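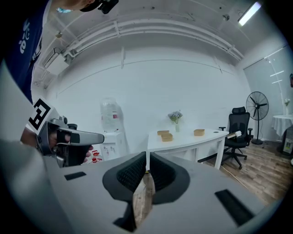
How much do office staff drink during a working day? Less than they think, and most of it before lunch.

4.2 Drinking at work

Diaries came back from 162 staff over four weeks. Five sites, all in and near Clutonness. Cup size fixed at 200 ml so that people could just tick a box, no measuring. Own mugs were a problem (see 4.4). Baluyot and Hyun read the diaries separately, then compared; where they disagreed the lower figure was kept.

Morning intake was higher at every site. Drop after lunch, small rise towards four o'clock, mostly tea. Plain water hardly moved in the afternoon. The Stolus building was the odd one out, with a second peak late in the day, probably down to shift changes, though we did not ask about shifts and should have.

Distance mattered more than we expected. Staff who had to leave the room for water went less often but filled more each time, so the daily totals came out closer than the ticks suggest. Type of supply was noted too: mains taps, plumbed coolers, and free-standing dispensers with the bottle upside down on top, a white one of which is in Figure 3.

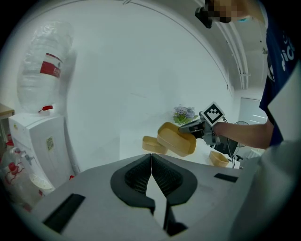

Taps were rated lowest for taste at Yeo and highest at Stavar, same supplier, so the rating may be about the kitchens and not the water. Several diaries said as much. Room temperature was not logged in January, which leaves a gap in the winter data that we cant fill now.

Coffee is left out of the totals here but kept in the apendix, by site. Anyone using the totals for comparison with earlier work should add it back in first, as the older diaries lumped all drinks together.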